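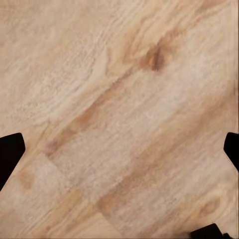
3 min read

Search the help pages Type a keyword Go

House rules for simulated runs: questions we keep being asked

Maintained by Hülya Gündoğdu for everyone working on the Sovell bench. Last tidied in July.

Does a simulated run need a risk check?
A short one. The arm in the simulator can't hurt you, but the program you write there will be copied to an arm that can, usually by someone in a hurry. Fill in the one-page form. It asks what the arm will carry, how fast, and who is likely to be standing nearby.

Which speed limit applies?
The one for the real cell. We know the virtual arm will go faster. So will a shopping trolley on a hill.

Why must every run begin with the jaws open?
It gives all runs the same starting point, and it shows up a gripper that has been set up backwards. We had 203 runs from the Burkell trial in which "open" meant "closed" and the success rate looked marvellous. Check the wrist view before you press start. You want to see the fingers apart and nothing between them.

Can I use a plain tabletop?
You can use whatever surface you like if you write down its name and version. "The wood one" is no longer accepted. We have eight wood ones.

My program only works on one wood texture. Is that a fault?
Yes, and it's yours. A knot in the grain is not an object and shouldn't be treated as one. Test on at least two surfaces before asking for a review, and please choose two that differ. Slightly lighter oak next to oak has been tried.

The texture looks smeared or stretched in places. Should I report it?
Report it if it changes what the program does. If it merely offends you, there's a thread for that, and it is long.

Do I have to keep failed runs?
All of them. A folder containing only successes tells the reviewer one thing, and it isn't that you are gifted.

Who can sign off the move from simulator to real arm?
Anyone on the Duangkaew list, apart from the person who wrote the program. Signing for a friend is fine. Signing for a friend without opening the file is how the Rireo jig came to have a dent in it.

Is there an emergency stop in the simulator?
There is, and you must wire it into your program and test it. Closing the laptop doesn't count. Your log should show the time the stop was sent and the time the arm came to rest.

Can I skip any of this for a demo?
No. Demos are where visitors lean in.

Where do finished forms go?
In the shared folder, under the name of the cell. Forms left on Hülya's chair will be treated as upholstery.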